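Workshop notebook - bats, balls and the pitching machine
Mar 29, 2024
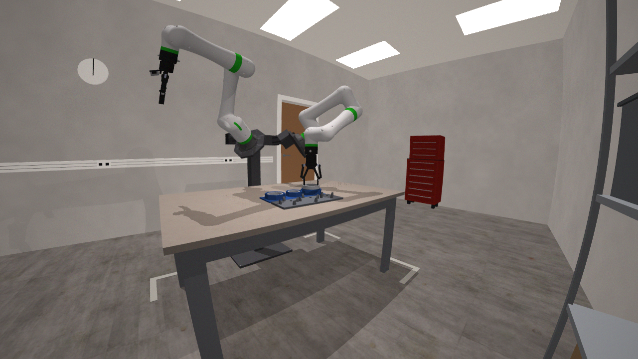
Long day on the softball side and a really good one. Writing it all down while my hands still smell of leather balm. The season opener against Galinstead is close enough that I want the machine sorted and the practice balls graded before then, and today got us most of the way.

Pitching machine first. It had been drifting left since we got it out of the shed, and I'd been blaming the wheels. Swapped the wheels over, top to bottom, ran a bucket through, still left. Swapped them back. Then I put a straight edge along the feed chute and there it was, a tiny twist in the bracket where it bolts to the body. You can't see it by eye at all. Took the bracket off, flattened it in the vice between two bits of scrap oak, refitted it with new washers, and the next bucket went straight down the middle. So pleased with that! I had a whole evening set aside for it and it took less time than making the tea.

Notes for whoever runs it next:
The speed dial reads high at the bottom end. Anything under a third of the way round, trust the radar and ignore the dial.
Let the wheels come up to full speed between balls. If you feed too fast the second ball comes out low, and the batter thinks it's a drop ball.
Left leg pin is a replacement and it's a bit fat. Needs a tap with the mallet. Don't force it with your foot (I did, in December, and bent the last one).

Ball grading next. We had 200 in the big bins, all sorts, some from the Paston clear-out and some that must be older than half the squad. Did the drop test off the mezzanine rail on to the concrete, then the squeeze, then a look at the seams. Three piles - match practice, machine only, and fielding drills. Anything with a lifted seam went to drills, because a lifted seam in the machine chews the wheel. The surprise was how well the old Paston ones held up. The covers look terrible, all grey and scuffed, but the bounce is as lively as the new ones and the seams are tight. I'd have binned them on looks.

Damp ones are on the rack by the window. Do not put them near the heater! They go hard on the outside and stay soft inside and then they sound like a coconut.

Bats. The Lecomte composite is the one everyone fights over, so I gave it a proper check. Twisted the barrel against the handle, no click. Tapped it all the way round with a coin, same note the whole way until a patch on the far side of the logo, where it goes a shade duller. Could be nothing. I marked the patch with a pencil ring and I'll tap it again after the next three sessions. If the dull bit has grown, it comes out of the bag, however loud the complaints. The end cap is sound and the knob is sound.

Regripped 2 of the alloys. Tried going on with the tape from the knob up with less overlap than I normally use, and I love how it feels, much thinner in the fingers. The corner infielders will probably hate it. Old tape came off in one long strip on the first and in about a million crumbs on the second. White spirit got the last of the glue, then a wipe with soapy water and a good dry before the new tape went on.

Then the bit I'd been looking forward to, the spin trial. Took the machine out to the cage with the good balls and set it for a rise, bottom wheel faster than the top. Painted a stripe on six of the balls so the spin shows up on the phone video. With the old wheel pressure the stripe wobbled all over the place. Dropped the pressure a touch, matched both wheels to each other with the bike gauge, and the stripe sat up clean and steady from the chute to the net. It's a lovely thing to watch slowed down. I played it back far too many times.

It still isn't a true rise, obviously. What the batter gets is a ball that falls less than she expects, and at our distance that's plenty. I stood in with a helmet on and swung under the first five. Fouled the sixth straight into the roof of the cage and was happier about that than I should have been.

Wheel life - the counter on the side said just over 3000 when I wiped it down, so I've written that on the tape inside the lid. The Zorulbridge lot run the same model and change theirs when the surface goes shiny. Ours has a shine starting on the top wheel only. Gave it a light rub with coarse paper to bring the grip back, and it did help, but that's a trick you can only play so often. Would like to have a spare in the cupboard before the summer.

Catcher's gear, quickly. Left shin guard has a new buckle. The mask padding is washed and drying, and the throat guard cord has been replaced with the thicker stuff from the net repair box. The chest protector strap is stretched but fine for now, just cinch it one hole tighter.

Still to do
Re-tap the Lecomte
Measure the cage plate distance again, the tape mark has scuffed off
New bulb over the bench
Try the drop setting with the striped balls, same pressure, wheels the other way about
Patch the net, bottom corner, door side
Find the other bike gauge and see if the two agree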